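3. Cell configuration and upkeep

3.1 Work surface and task layout

All episodes were collected on the Ulter bimanual cell, which consists of two arms working over one wooden tabletop. The task set is limited to small colored cubes and a target region marked on the table with black tape. Cubes are placed by hand outside the target before each episode, and the arms are brought to a start pose with the jaws open. The start pose is stored in the controller and has not been edited during the study. The table view used for checking the layout is given below.
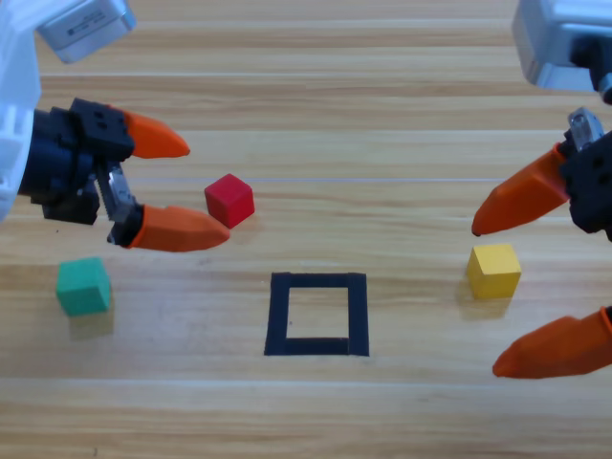

Pukex, in a comment on the preprint of this section, objected that a hand-laid target should not be used as a position reference and asked whether the table coordinate frame had been tied to it. The coordinate frame is not tied to the tape. It is set by touching off three points on the tabletop with the left arm and solving for the plane, and the target is then located in that plane from the table view. Small errors in the sides or corners of the outline therefore change the scoring region but leave the arm calibration alone. When the tape is replaced, the region is located again and the new corner values are written to the cell log. We agree that a machined insert would remove this step, and the Pongsiri cell will use one.

3.2 Finger mounting and wear

Both grippers carry orange fingertips on black mounts. The fingertips are treated as consumable parts. In the first month of operation they were changed only when a grasp failed, which left the finger gap offset drifting by an unknown amount between changes. From February on, the fingertips were changed in pairs every 4,000 closures, with the counter kept per gripper. A single worn tip is never replaced alone, as a new tip facing a worn one shifts the closing point away from the center line.

The replacement procedure is short. The jaw is driven open, the drive is disabled, and the mount screws are backed out. The rack is wiped with a dry cloth before the new fingers go on. No lubricant is applied to the teeth, because dust from the tabletop collects in it. The screws are run in by hand, the jaw is closed once at low force to seat the tips against each other, and the screws are then tightened. The open and closed limits are rewritten after every change, even when the old values appear to hold. 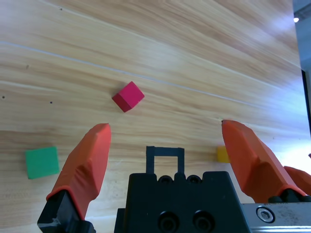 The limits are stored in encoder counts. A full stroke is accepted if it falls within 13 counts of the value recorded when the gripper was new. Outside that band the mount is taken off again and checked for debris under the seat. Of the rejected strokes, most were traced to a tip that had not been pushed fully onto its mount, and the rest to a loose screw in the housing. No rack was replaced.

3.3 Wrist camera check

The wrist camera moves with the gripper, so the fingertips should fall on the same pixels in every episode for a given jaw opening. We use this as a daily test. With the jaw at its open limit, the two tip positions are compared with a stored reference, and a shift in both tips in the same direction is taken as a loose camera bracket. A shift in one tip alone points to the finger mount. The test is done by the Indel logging script at startup and takes less than a minute. Glare on the tabletop has no effect on it, as only the lower part of the view is used.

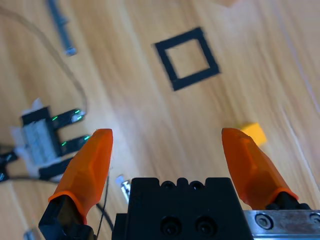 Figure 3. Wrist view with the jaw open; the yellow cube lies just past the right fingertip and the taped target is farther out.

The bracket screws were retightened twice during collection. After each retightening, the camera-to-gripper transform was solved again, and episodes recorded since the last passed test were marked as suspect. This affected 201 episodes, all of which were left out of training and kept for the error analysis in Section 5.

Cable routing was checked at the same time. A cable that pulls on the wrist at full extension produces the same symptom as a loose bracket, but only in some poses, and it is missed by a test run at the start pose. We therefore added a second test pose with the wrist turned to its joint limit, repeated every 400 episodes.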